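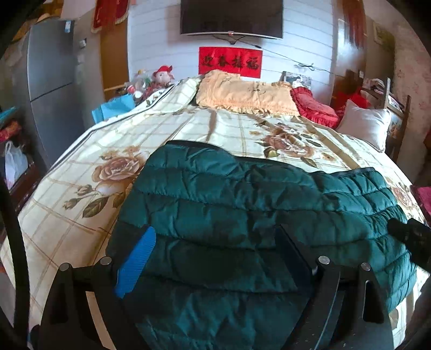
Green puffer jacket on the rose quilt, under a hand-held gripper.

Can a Machine Do Your Chores Yet? Your Questions, My Answers

We use cookies to remember your preferences. By continuing to browse you agree to our cookie policy.

Last updated: Sunday, January 28, 2018

I write the home automation pages for Ovidlow, and my inbox is mostly people asking when they can stop folding things. I've pulled the regulars together so I can point everybody to one spot (and get some vacuuming done, by which I mean watch the vacuum do it).

So can I buy a robot that folds laundry?

Not one I'd tell you to spend money on. There are folding machines being shown off at trade fairs, and the ones I've seen want you to clip each shirt on by hand, one at a time, the right way up. By then you've done most of the job! If you've got a mountain of identical tea towels, maybe. For a normal family basket, keep your arms warmed up.

Why is a jacket so hard? My toddler can nearly do it.

Your toddler is doing something pretty amazing, that's why. A mug is the same shape wherever you put it. A puffer jacket is a different shape every time it lands, and the puffy bits spring back when you press them, and the shiny nylon kind catches the light so the colour changes from one crease to the next. Somewhere in there is a sleeve. You find it by feel. A machine has to work out where the edge is, pinch one layer without grabbing two, lift, and then start over with its guessing because the whole thing has moved. Now put it on a flowery quilt and ask it to sort out which bit is jacket and which bit is bed.

What about making the bed, then?

Same trouble, only bigger. A quilt is heavy, it hangs over the sides, and you have to walk around to the far edge to straighten it. Then there's the pillows, and in most homes a stuffed toy and a shopping bag or two that all want to go somewhere different. I don't expect a bed-making robot in my own place any time soon and I'm an optimist about this stuff.

What CAN they do?

Floors! I'm very fond of my robot vacuum and I'd buy it again tomorrow. It does hard floor and short carpet nicely and it goes under the bed where I never would. It hates cords and it once ate a sock. Robot mowers are good too if your yard is fairly flat and you don't mind laying the boundary wire, which took me 2 evenings and a fair bit of grumbling. Window cleaners I'm lukewarm on. They miss the corners.

How is it that factories have robots everywhere and I've got none?

Factories get to cheat. I toured the Gaber packing plant in Lirnville last March and the arms there are terrific, quick as anything, but every carton arrives in the same place facing the same way. When I asked about the returns area, where clothes come back stuffed in bags any old how, my guide laughed and took me to see 21 people at tables, folding by hand. They'd trialled an arm on the winter coats. It averaged 37 minutes a coat. They gave the coats back to the people.

Is the Akia folding cabinet worth waiting for?

Wenjie Long from our workshop had a go on the pre-release unit and was politely underwhelmed. T-shirts came out well, hoodies jammed, and coats aren't supported at all. The price we were quoted was $2,000 before installation. I'd sooner put that toward a really good dryer, but if you only wear T-shirts, well, lucky you, have a look when it's out.

Will it get better?

I think so, yes. The grippers are getting softer and cheaper and the cameras are already good. What's slow is the practice, all that fiddly handling in real bedrooms with real clutter. I'm not going to give you a year. I gave a year once, in a column, and readers still send it back to me.

Anything I can do to make life easier for the machines I've got?

Pick up the cords. Raise the furniture a touch if the vacuum keeps wedging itself. Empty the bin more often than the app says to. And hooks for coats, low enough for the kids to reach, have saved me more folding than any gadget I've tested.

© 2018 Ovidlow Home. All rights reserved. | Contact us | Back to top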